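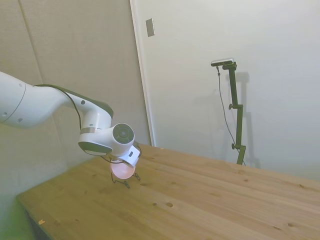
White arm over a light wooden table.

Oiling a table top: what I changed the second time

The first finish on the table lasted one winter. By November it had grey patches near the front edge and a ring that no amount of rubbing would shift, so I took the top back to bare wood and started again.

The old oil clogged the paper quickly. I began with 80 grit, went to 120, then 180, and stopped there. Going finer closes the surface and the oil sits on top of it, which was the mistake I made last time, when I carried on to 800 and was very pleased with how smooth it felt. It felt smooth for a month.

Between grits I vacuumed and wiped with a cloth dampened in white spirit. The spirit shows up cross-grain scratches that are invisible when the wood is dry. I found a good many at one end and had to go back to 120 for that section.

The oil is a hardwax type from Cullisix, the satin version. The tin says to leave it 30 minutes before wiping off. In a cold room that is too short – at 12 degrees it was still sitting wet on the surface, and I gave it 90. Wipe until the cloth comes away nearly dry. Any oil left standing goes tacky and then has to be scraped.

I put on 2 coats with a night between them, and a third on the end grain only, which drinks far more than the face does. The underside got one coat as well. I skipped it before, and the boards cupped slightly towards the window.

Oily rags go outside, opened flat, until they are stiff. They can heat up and catch fire if left in a heap. Mine hang on the fence.

Full hardness takes a couple of weeks. Until then I keep hot mugs off it and wipe up water straight away. For cleaning I use a barely damp cloth and no spray of any kind.

The shop on Drurngate has stopped stocking the small tin, so I now have far more oil than I need. The shelves in the hall are next, once I have decided what the existing varnish is.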